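Stamside planner, pre-run software check, August 2019

Joint limits loaded from file: OK. The right file, this time.

Planner timeout 150 ms: OK. Someone had typed 1500 and called it tuning.

Wrist camera exposure: MARGINAL. Pale surfaces wash out and the segmenter gets creative.

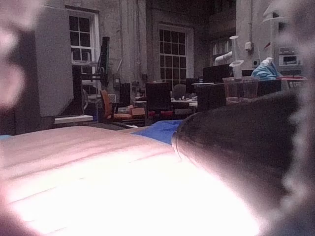

Finger mask applied before segmentation: FAIL. The planner spent 29 cycles avoiding its own gripper. Cautious, but hard to ship.

Stop on lost heartbeat: OK after 3 tries. Retest in September.

Log rotation: not checked. Disk was full.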